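Folding gym shorts with an elastic waist: how do you all do it?
Clavaver Home Forum > Laundry & Closets

munero57
Okay, I have folded T-shirts down to a science but shorts beat me every time.
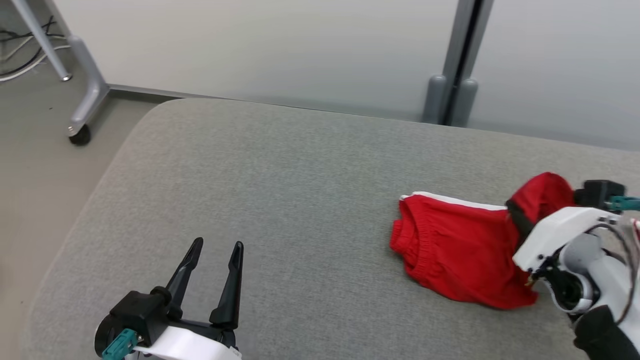 It's the elastic that gets me. I lay them out, smooth the legs, and the waistband puckers right back up and folds over on itself. Then the stack leans and the whole drawer is a mess by morning. I've got 6 pairs like this and I'm ready to just throw them in a basket!

laundrylou999
Start from the waistband, not the legs. Hold it at both sides, give it one good snap, then lay it down and fold in half the long way. Red ones with the white stripe? Line the stripe up with itself and you're most of the way there.

Ikex_mom
I'm gonna disagree with lou — snapping does nothing for gathered elastic. I fold leg over leg, then roll from the hem up and tuck the roll into the waistband. Stays put even when my kids dig through the drawer.

laundrylou999
Rolling stretches out the elastic though. I quit doing it for that reason.

Ikex_mom
Mine have been rolled since August and they fit fine (the shorts, anyway, the kids are another story).

mokoena2243
Team basket. They're gym shorts, who is looking at the wrinkles?

munero57
lol tempting. Tried the roll on two pairs just now and they do stay shut. Lou, do you fold in thirds after the halfway fold or leave it?

laundrylou999
Thirds, waistband on the inside. Stand them up on edge if your drawer is deep enough.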